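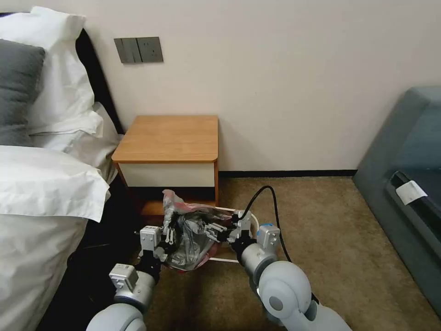 Staying over at someone's house is just a hotel with worse towels and more talking, according to Shayne Pryor, and anybody past the age of 30 who can afford a room and doesn't book one is being cheap at a friend's expense. That was the whole message, sent in after I mentioned in my last column that I'd be spending a weekend with friends in Ellery. I've been arguing with it in the shower ever since.

I think Shayne is wrong. I think Shayne is so wrong that I've moved three other ideas down the list to write this one. But I'll admit the towels.

Let me tell you what I remember from the last 15 years of visiting people. I don't remember the dinners out, or most of them. I couldn't tell you what museum we went to when I visited Ronaldo, though I know there was one and I know my feet hurt. What I remember is standing in his kitchen at six in the morning, both of us up too early, him in a bathrobe I would have made fun of in college, and a conversation about his father that we had never come close to having in all the years we'd known each other. It lasted as long as the coffee did. Then his kids came down and it was cereal and shouting and that was that.

You can't book that. If I'd been at a hotel I would have shown up at ten, showered and cheerful, and we would have been two people meeting for brunch. Nice people! Nice brunch! But at ten o'clock everybody has already put their face on for the day, and a friend with their face on is someone you get the news from. You know — how's work, how's the house, did they ever fix the road.

I have a theory that you only really visit people during the boring parts. The half hour after the plates are done and before anyone wants to be the first to say goodnight. Driving to the store because there's no milk. Sitting in the same room looking at different things. A hotel guest gets the highlights and misses all of that, and then goes home and says "it was so good to catch up," and it was, but catching up is a thing you do with people you've fallen behind on. I'd like to not fall behind in the first place.

Now, the argument on the other side is that it's a burden, and I take that one seriously. I've been on the receiving end. When Corey Tautahi came to stay with us I cleaned for two days, including the top of the refrigerator (Corey is not tall). I bought special soap. I ironed a pillowcase, which I had never done before and have never done since, and by the time the poor man rang the bell I was so worn out and so irritated with him for coming that I could hardly get my arms up for a hug. He slept fine. He didn't notice the soap.

So yes, it was a burden, and every bit of it was one I made up by myself. Corey asked for a bed. I was the one who decided he needed a country inn.

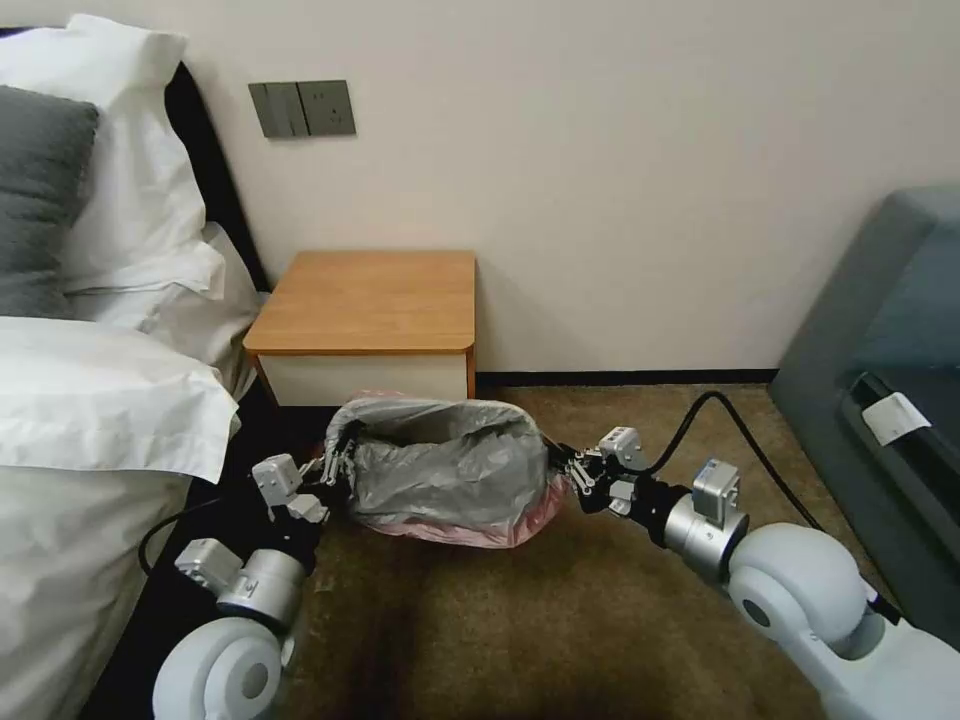

What a guest needs is so much less than what we think we owe them. Clean sheets, a door that closes, somewhere to set down a glass of water, and permission to be asleep when everyone else is awake. After that, you're decorating for your own nerves. I used to fuss over flowers and a little stack of magazines, and what people wanted the whole time was to plug in their phone without crawling under the furniture. An outlet up on the wall above the nightstand, right beside the light switch, beats any bouquet I ever put out. Give me that and a chair to throw my pants on and I'll tell everyone you're a wonderful host. The magazines I have never once seen opened.

And I'd go further. I think a house that's been scrubbed for company tells the guest to behave like company. You walk in and smell the lemon stuff and you immediately stand up straighter and start saying "oh, I'm fine" when you're hungry. Whereas at Rawiri's place there's usually a basket of laundry on the stairs and somebody's homework on the table, and he says "move that," and you move it, and from then on you know where the spoons are. I've stayed there more than anywhere. I have opened his refrigerator in the middle of the night without a flicker of guilt, and I consider that one of the great achievements of my adult life.

My wife says I'm romanticizing, and that I don't mention the bathroom. Fine, the bathroom. I grant the bathroom. There is no dignified way to share a bathroom with a couple you had over for cards last month, and the walls in most houses are a disgrace. I've also slept on an air mattress that let me down onto the floor so slowly I thought I was dreaming about an elevator. And there are people I love who should not be allowed to stay anywhere, who talk through the news and run the hot water for 40 minutes. Love them from a hotel. I'm not running a religion here.

There are also good reasons to want your own room that are none of anyone's business. Bad backs. New babies. People who need a quiet place to fall apart a little at the end of the day. When somebody tells me they'd rather get a room, I say great and I give them directions and I don't make a speech. I've been that person too, the winter I wasn't sleeping.

But that's different from Shayne's rule, where a grown-up is supposed to have graduated from other people's spare beds, as if it were ramen. I hear it more and more, and always as a form of politeness. "We don't want to put you out." Well, put me out a little! I've got a whole room back there that spends most of the year holding wrapping paper and an exercise bike. I would like to be put out. I'd like to hear someone else's feet on the stairs and have to think about whether there are enough eggs.

We went to Ellery in the end, two nights, at Vaughn's. The towels were terrible. One of them had a bleach stain shaped like Florida and dried about as well as a raincoat. On Sunday night we meant to turn in early for the drive, and at one in the morning we were still at the kitchen table eating crackers out of the sleeve and trying to remember the name of the guy who used to live above us both. We never got it. Vaughn texted me on Monday, before I'd even unpacked, with the right name and no other words.

Shayne, the exercise bike folds up. Come any weekend you like.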